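Subject: Re: [grestlow-neighbors] Cars opened in the Gerneck garage, what to do with police report?

> On 5th August a member in Building 432 wrote:
>
> Hello all, my car was opened on level 2 of the Gerneck garage
> during the night. No broken glass. They took a charger, sunglasses
> and a bag with gym clothes, and all papers from the glove box were
> on the floor. My neighbor had the same. She says it makes no sense
> to go to the police for such small things. Do you report or not?
> And does the garage company keep the recordings?

Dear neighbor, dear all,

I am sorry to read this. The same thing happened to me last December, on the same level, and I want to write down how it went with me, so that you lose less time than I did.

My short answer is yes, please report, also when the things were cheap. When I went to the Grestlow station, the officer at the desk told me that they decide about the night patrols from the reports they have. She had only one report from our garage for the whole month, and I knew already from this list that there were more cars. So for the police our garage looked like a quiet place.

About the online form. It is possible to use it if nobody was hurt, you did not see the person and no weapon was involved. I needed a long evening for it, partly for my English and partly for the form, which forgets everything if you wait too long on page three. I recommend to write your text first in another program and then copy it.

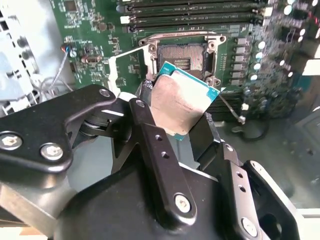
Processor above the open socket, close view.

You will get a temporary number first. It is not the report number! Mine stayed "in review" for nine days. After this came an email with the real number, and only this one is accepted by the insurance. My claim was for 271 dollars and my deductible was higher, so I received nothing, but I do not regret it.

What I would do in your place, in this order:

1. Photograph the car before you clean it. Also the door edge and the lock from near. I cleaned first, and then the officer asked me for exactly these pictures.

2. Check the papers from the glove box one by one. In my case the registration was missing and I noticed it two weeks later. It has your home address on it, so please tell this in the report. If the garage remote is gone too, call the management the same day and they can block it.

3. Write to Grallar Parking for the recordings. They will not give them to you, only to the police, but they can save them if somebody asks in time. When I asked, they told me that the system writes over the old files after one week. Give them the level, the parking space and the hours between which it must have happened. Send it by email and keep the answer.

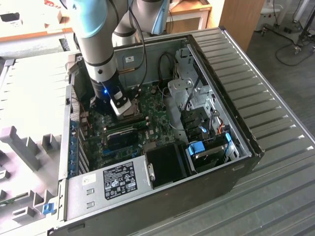
4. Send the report number to the building management. They have a list for the contract with the night guard, and they put there only cases with a number.

5. If you remember later something more, do not make a second report. There is a page for a supplement, where you enter the first number. I made a second report by mistake and had to call two times to have it closed.

About the lock: you write that no glass was broken. I also thought that I had locked my car, and today I am not so sure. I asked at Nic Aodha Locks on the corner and they found no damage on mine. The man there said that many people press the button while walking and do not look back. Maybe it was like this with me – I cannot prove it. Now I pull the handle every evening.

One more thing. The door from the garage to the stairs on level 2 was again not closing by itself yesterday. I called the management and the ticket is number 971. If you also call, please mention this number, then they do not open a new one and start from zero.

If somebody else had a car opened in the same night, please write the level and the hours here on the list, but not your plate number. The archive can be read by everybody.

I can help with the form if somebody wants, evenings are best. I live in number 81, please ring long, the bell is weak.

With kind regards,
a neighbor from number 81

Grestlow Neighbors mailing list | Contact the list owner | Archive rules | Back to top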